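Seven weeks of bowls

I've been promising a proper write-up of the pick-up-and-put-away project since before the holidays, and this morning I made a big pot of tea and told myself I wasn't allowed to clean the kitchen until it was done. So, hello again!

If you missed the earlier posts: Nesma Saber and I have been trying to find out how much a robot arm can learn about tidying from watching people steer it by hand, and whether it matters how messy that steering is. We called the method Olton, after the street Nesma grew up on. We started with 200 demonstrations, all of them smooth and careful, and trained a policy we were really quite proud of for an afternoon.
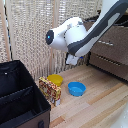 The arm over the floor setup, with the two bowls, the printed box and the black bin.

It did fine as long as its first grasp was good. If the fingers came down a little off the rim, though, it would carry right on as if it were holding something, which was sort of sweet to watch and completely useless. Karla Cuautle read our notes and asked why none of our demonstrations had a mistake in them. Well. We'd been throwing those out!

So we recorded 45 more, and in these we missed on purpose (harder than it sounds, your hands want to do it right) and then recovered, backing off, coming around and trying the rim again.
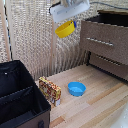 Bowls are my favorite part of all this, I'll admit. A box has flat sides and is fairly forgiving, but a bowl can be picked up by the rim from any direction, and each of us had our own habit. Nesma goes for the far side and I go for whatever is nearest, and the first policy seemed to split the difference and close on the air in between. Adding the recoveries helped with that too, which I hadn't expected and can't fully explain yet. My best guess is that it learned to look again before lifting.

We haven't tried it on anything soft, and I wouldn't trust it with a mug. Nesma wants to rerun the whole comparison in April with the recoveries mixed in from the start, and I still have to relabel seven of the older recordings that I saved under the wrong name. The kitchen comes first.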